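Pileta Bakery to Reopen on Monday With Longer Hours and a Bigger Oven

After 1,095 days of dark windows and a good deal of wondering among the neighbors, Pileta, the little corner bakery that so many people in Mevholm grew up with, will open its doors again on Monday at 6 in the morning. The owners say there will be coffee from the first minute and bread soon after, and anyone who remembers the old Saturday lines may want to set an alarm.

The bakery closed when the floor under its old brick oven began to sink, and the repairs ended up being a much larger job than the family had hoped for. Neighbors pitched in along the way, with a summer street supper that raised $3,000 and a winter cookie sale that brought in another $800, and the money went toward new shelves and a proper ramp at the side door.

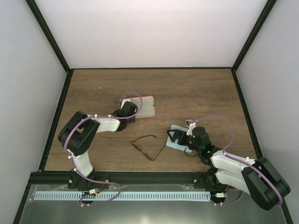 Regulars will find most of the old favorites where they left them, including the seeded rye, the cinnamon knots and the plain white loaf that half the town seems to have been raised on. There are a few newcomers too, among them a walnut cake sold under the name Tatlı, sticky with syrup and cut into small squares (you will probably want two).

Hours are longer than before, running until 7 in the evening on weekdays, which should please people coming home on the late bus who used to find nothing left but crumbs. 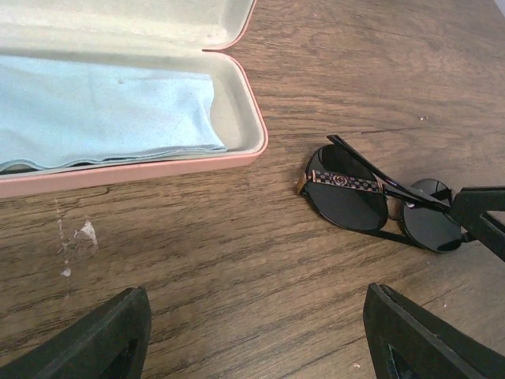 Parking is still tight on that block, so the bakery suggests leaving the car in the lot behind Zevon Hardware, a short walk away, where customers may stay free of charge for an hour. Special orders for birthdays and holidays will be taken at the counter starting in February.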